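In praise of the tiled sink

My sister-in-law has just had her kitchen done by a firm called Goicoechea, and it is lovely, I will say that first. The worktop is one long pale slab with no joins that I could find, and the sink is sunk beneath it so that crumbs can be swept straight in with the side of your hand. I swept some in myself, to be polite. Then I drove home to Hodholm and washed up two cups in my own sink, with its border of little dark red tiles, and felt a good deal happier.

I know what people say about tiled counters. The grout stains, a glass put down carelessly will wobble, and you can never roll out pastry on one. All true! I have lived with mine for 15 years and I keep a board for pastry. But a tiled edge can be mended. When I dropped a casserole lid on the corner I rang Ramiro Sepúlveda, who had the right red in a box in his garage, and he replaced 3 tiles before lunch and wouldn't stay for any. Drop a lid on the long pale slab and I suspect you would be filling in a form.

There is also the matter of looking after the thing, and I have come to think the washing-up place deserves more thought than the cooker, which gets all the attention. I like a shallow basin, because you don't have to stoop. I like a sponge to have a plate of its own, a metal one, so that it isn't left sulking in the bottom of the sink. And I am firmly in favour of a proper brush with a handle (my aunt Encarnación Pacheco used an old toothbrush round the drain every evening, and her steel was a credit to her).

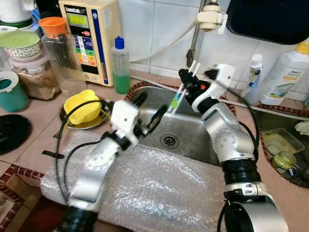

What I can't agree with is the idea that a sink ought to look as though it has never met water. A few marks on the steel don't trouble me in the least. I wipe mine down at night if I remember, and some nights I don't, and the bottle of green liquid and the big jar with the orange lid stay out on the counter where I can reach them. My sister-in-law keeps hers in a cupboard with a special hinge, and I opened the wrong door 4 times looking for them.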